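Speaker notes: Looking after old cloth
Prostow community hall talk, August 13, 2023

Slide 1. Welcome
Wait for the urn to finish, it's loud. Say hello, thank Theerawat Kongkaew for the hall and for carrying the trestles.
Start with the tea towel story: Gran's souvenir one from Maglaya, washed every week of my childhood and still going in the kitchen drawer. Hold it up! Pass it along the front row.

Slide 2. What cloth is made of
Fibre, then yarn, then fabric. Tease a bit of cotton wool apart and twist it between your fingers so people can see yarn happen (this always gets a gasp, take your time).
Woven cloth has warp and weft. Knitted cloth is loops. Everything else tonight comes back to those two ideas.
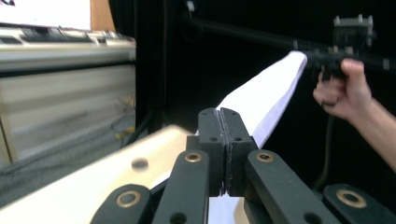

Slide 3: A strip of fabric.

Ask the room: who can find the straight grain on their own sleeve? Give them a minute. Tug along it, tug across it, then tug on the diagonal. The diagonal stretch is the bias and I could talk about it all night, so keep an eye on the clock.

Slide 4. Washing
Cooler than you think, and less powder than the box says. My old linens get cool water, a gentle soap and a long rinse.
Colour test first: damp white cloth, press on an inside seam, look for dye.
Wool: no wringing. Roll it in a dry towel and lean on it.
Mention the Brirkari blanket, which I shrank to the size of a placemat in February. Pause for groans.

Slide 5. Towels
My favourite bit. Terry is a lovely clever weave: one warp held tight for the ground, a second warp let slack so it stands up in loops. All those loops are extra surface, and that's where the water goes.
Skip the fabric softener, it coats the loops. Give towels a good shake before they go on the line.
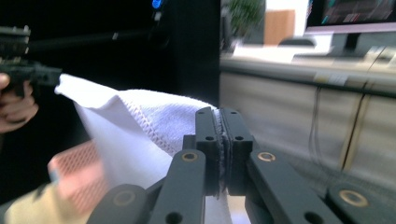

Slide 5: White terry, with a few frayed fibres.

If a loop is pulled, snip it level with the others. Don't yank it! A woven ground won't run the way a knitted jumper does.
Frayed edges: turn a narrow hem, or bind with cotton tape. Show the sample with the green binding.

Slide 6. Mending in public
Vichien Sombatkul's darning group in Tultadach has fixed more than 1000 pieces, socks mostly. Read out his line about the cardigan with 19 elbow patches.
Darning mushroom goes round the room now. Collect it before the break (lost the last one).

Slide 7. Questions
Moths will come up. Answer: clean before storing, freeze if worried, check the dark corners.
Handouts by the door, needles in the blue tin.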